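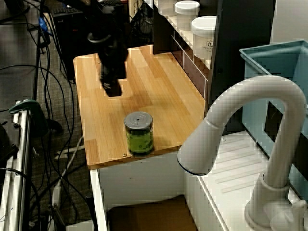 Tenants' and workers' group says arm fault report leaves the main question open

OSTPORT, August 18, 2018 - The Mokgate Workplace Safety Association today called on Brumetti to release the full fault log for its kitchen-bench robot arm, after the company put out a two-page summary that blames a February incident on "an unexpected loss of position reference".

The Association has read the summary several times and still can't say what that means for a person standing at the bench.

What is agreed is short. During a routine pick-and-place run at the Bevan test kitchen in Ostport, the arm was told to stop above the counter and wait. It kept going down. The gripper pressed into the benchtop with enough force to bend one finger, and the arm stayed there, motors on, until a technician cut the power at the wall. The stop button on the operator's desk had been pressed twice by then. One worker had a bruised wrist from reaching in to pull a jar clear.

Brumetti says the arm has since been repaired, the software updated and the unit put back to work. It says the arm has completed 100 test runs without a repeat of the fault.

"A hundred good runs is nice to have, but it was doing good runs before February too," said Cirilo Robles, spokesperson for the Association. "We asked why the stop button didn't stop it. The summary spends a paragraph on the button and the paragraph says it was working as designed. If that's the design, we'd like to see the design changed."

According to the summary, the button sends a request to the control software, which then brings the arm to rest. It does not cut power to the motors. Brumetti describes this as a "soft stop" and says it protects the gripper from damage. The Association notes that the gripper was damaged anyway.

The company also says staff had been told to stay clear of the bench while the arm was moving. Staff at the site say the same counter is used to set out and put away containers between runs, with the sink right beside it, and that the gap between runs was often around 16 seconds. No barrier or floor marking was in place in February. Brumetti has not said whether there is one now.

"You can write 'stay clear' on a sheet of paper and stick it wherever you like," Mr. Robles said. "People have to get the jars on and off that counter somehow. Whoever wrote the procedure should have stood there for a morning."

The Association is asking Brumetti to:

Release the complete fault log, including the times of both button presses.

Fit a stop that removes power from the arm, within reach of the bench as well as the desk.

Let an outside inspector, chosen jointly with staff, watch the arm at work before the next round of trials.

Brumetti has offered a site tour. The Association has accepted, but does not consider a tour to be an inspection and has told the company so in writing.

The Bevan test kitchen remains open. The Association has not asked for it to close, and will look at that again if the log is not provided before the next trials begin.

Media contact: Cirilo Robles, Mokgate Workplace Safety Association, Ostport. Copies of the Brumetti summary and the Association's written reply are available on request.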